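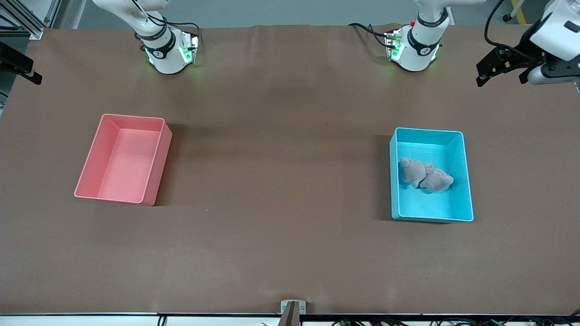 분홍 통으로

2025. 03. 14.
글 | 필립 진첸코 (Pylyp Zinchenko)

곰 두 마리는 아직 파란 통에 있다. 회색 곰. 둘이 딱 붙어서.

분홍 통은 비어 있고. 옮기기만 하면 된다. 파란 데서 분홍 데로. 그게 전부인데 일주일째다.

"그리퍼 각도 봐." 지슬랭이 말했다. 지슬랭 고티에. 작업실 열쇠를 가진 사람은 걔랑 나 둘뿐이고, 걔는 신발을 안 벗는다.

"봤어."

"다시 봐."

다시 봤다. 왼팔. 검은 손가락이 비스듬히 아래를 보고 있다. 베이스에 초록 불. 오른팔도 초록 불. 불만 보면 아무 문제 없다. 불은 늘 초록이었다. 어제 왼팔이 통 벽을 들이받을 때도 초록이었고, 그제 허공을 200번 집을 때도 초록.

트리른니스에서 산 팔이다. 중고. 로마니우크가 중간에서 값을 깎아줬는데 설명서는 안 왔다. 전화하면 온다고 했다. 안 왔다.

"케이블이 당기는 거 아냐?"

"아냐."

"당기는데."

당겼다. 손목이 돌 때 뒤쪽 검은 선이 팽팽해졌다. 아주 조금. 나는 케이블타이를 하나 끊고 선을 조금 빼줬다. 손이 떨려서 두번 헛집었다. 커피 때문이다. 아니면 잠.

라이브 시연이 일곱 시였다. 시른덴 공동작업장 사람들 앞에서. 의자 50개 빌렸다고 지슬랭이 그랬다. 왜 50개나. 누가 곰 옮기는 걸 보러 온다고.

"엄마 온대?" 지슬랭이 물었다.

"몰라."

곰은 엄마가 보냈다. 그루르키아에서, 소포로. 편지는 없고 곰만 둘. 내가 어릴때 갖고 놀던 거랑 비슷한데 그건 아니다. 그건 이사하다 잃어버렸다. 엄마는 전화로 털이 있는 게 집기 쉬울 거라고 했다. 로봇을 한번도 본 적 없는 사람이. 처음엔 나무 블록으로 했는데 자꾸 미끄러졌고, 그래서 곰으로 바꿨고, 그러니까 엄마 말이 맞을 수도 있다는 건데 아직 한 마리도 못 옮겼으니 모른다.

"돌린다."

"잠깐. 손 치워."

치웠다.

왼팔이 내려갔다. 느리게. 모터 소리. 파란 통 위에서 멈칫. 또 멈추나 싶었는데 더 내려갔다. 손가락이 벌어지고, 회색 털이 눌리고, 오므렸다.

지슬랭이 숨을 안 쉬었다. 나도.

올라왔다. 한 마리. 귀를 잡혀서. 대롱대롱.

그런데 밑에 한 마리가 더 딸려왔다. 털끼리 엉킨 건지 뭔지, 발을 붙들고 매달린 것처럼. 팔이 옆으로 가기 시작했다. 코드에는 한 번에 하나라고 되어있다. 둘은 생각 안 했다.

"멈춰?" 지슬랭이 정지 버튼에 손을 올렸다.

"놔둬."

"떨어져."

"놔두라고."

갈색 상판 위를 지나갔다. 가운데쯤에서 아래 곰이 흔들렸다. 한 번. 크게. 나는 나도 모르게 두 손을 내밀고 있었다. 받을 것도 아니면서. 오른팔 쪽으로, 분홍 통 위로, 거기서 팔이 섰다. 내려갔다. 벌어졌다.

툭.

툭.

화면에는 '1개 이동 완료'라고 떴다.

지슬랭이 웃기 시작했다. 의자에 주저앉아서. 나는 분홍 통을 들여다봤다. 둘 다 엎어져 있었다. 한 놈이 다른 놈 등에 얼굴을 박고.

전화기가 울렸다. 엄마였다. 역이라고, 몇 번 출구로 나가면 되냐고 했다.

"2번." 내가 말했다. "엄마, 2번 출구. 거기 있어. 내가 갈게."

지슬랭이 곰을 다시 파란 통에 넣고 있었다.

"둘 붙여서 넣어." 나는 외투를 집었다. "아까처럼."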